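How do I get a musty smell out of a secondhand tent?

Posted by Trefor Gwynne, 2021-07-03
Filed under: Camping and Outdoors > Gear Care

Hi everyone, long-time reader, first time asking anything. I picked up a used Craddock three-person tent from a guy across town and I was so happy with the price that I didn't really stick my head inside until I got home. Well. It smells like my grandmother's basement after a flood. I can't see any black spots on the walls, but the floor has a couple of gray patches in one corner that might be mildew or might just be dirt, and the rainfly feels a little tacky on the inside, kind of like old tape.

So far I've had it pitched in the back yard for two afternoons with all the doors open. That helped for maybe an hour and then the smell came right back as soon as I packed it up. My wife says run it through the washing machine with some bleach and be done with it. I have a bad feeling about that but I can't tell her why, so please either back me up or tell me I'm wrong!

We're supposed to take the kids to Lircombe in September, so I've got some time, but I'd like to know if this thing is worth saving before I spend money on special cleaners. Also, is the tacky stuff part of the same problem or is that something else? Thanks in advance.

3 replies

lleucu_gough

You're right and your wife is wrong (sorry, Mrs. Gwynne). No bleach, and no washing machine, especially not a top loader with the post in the middle. Bleach is rough on the fabric and the thread, and the machine will twist the mesh and pull at the seams until something lets go. I wrecked a perfectly good two-person tent that way when I was in college and I still think about it.

What has worked for me is an enzyme cleaner, the kind sold for pet accidents. Mildew smell gets down into the coating and soap just sort of slides over the top of it. Read the label, because they all mix differently, and check that it's okay on coated nylon. Then fill the bathtub with cool water, add the cleaner, and push the tent body down into it until the air bubbles stop coming up. Do the fly separately. Don't leave it in there overnight thinking more is better, just go by the time on the bottle. Unzip everything first or you'll get pockets where nothing reaches.
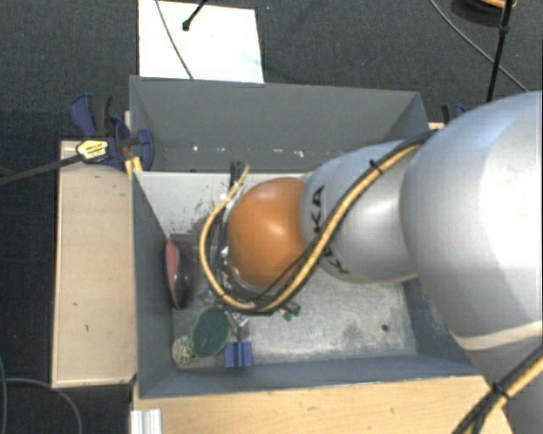 After that, drain the tub and rinse until the water runs clear, which takes longer than you'd think. I usually do 3 rinses. Don't wring it out! Lift it in a big soggy armful, let it drip, and carry it outside in a plastic tote or you'll have a lake down your hallway. Pitch it in the shade if you can, or throw it over a clothesline and turn it every so often. The part that gets people is the hems and the corners where the pole sleeves are sewn in, they hold water for ages. I leave mine up a full day after I think it's dry, and then I go around pinching all the corners before I fold it.

For the gray patches, try a soft sponge with a drop of plain dish soap before you do the soak. If they wipe away, it was dirt. If you get a faint stain that stays put, that was mildew and the stain is probably there for good, but the smell can still go. My current tent has a stain shaped like Florida and it smells fine.

Now the tacky part. That's a separate issue and it's the one I'd worry about. A lot of tents have a waterproof coating on the inside of the fly and the floor, and when it gets old or sits damp in a bag for years it starts to break down. It goes sticky first and then it flakes off like a bad sunburn. Cleaning won't bring it back. If it's only a little sticky you can scrub off the loose stuff with rubbing alcohol and a rag (windows open, please) and then brush on a new coat of sealer. Test a tiny spot first. If the whole fly is peeling, check whether you can buy a replacement fly by itself before you give up on the tent.

And when you're done, don't put it back in the stuff sack. Mine lives in an old pillowcase on a closet shelf, loosely bundled, and I haven't had the smell come back.

vekon_dad

Dryer sheets. Throw a bunch in the bag and forget about it. Worked on our sleeping bags.

Triltasach

I wouldn't do the dryer sheets, that just gives you a tent that smells like mildew and lavender.

Agree with most of what Lleucu said. One thing I'd add, set it up and run the hose over it before you do any work at all. If water comes straight through the fly then you already know the coating is gone and you can decide if you want to put $30 into cleaner and sealer. I paid $60 for my last used tent and spent nearly that much fixing it up, and I probably should have just bought a new one from the start. But if the poles are good and the zippers all run smooth, I'd say it's worth a try. Zippers are what I always check first now. Bring a tarp to Lircombe either way, the ground stays wet there.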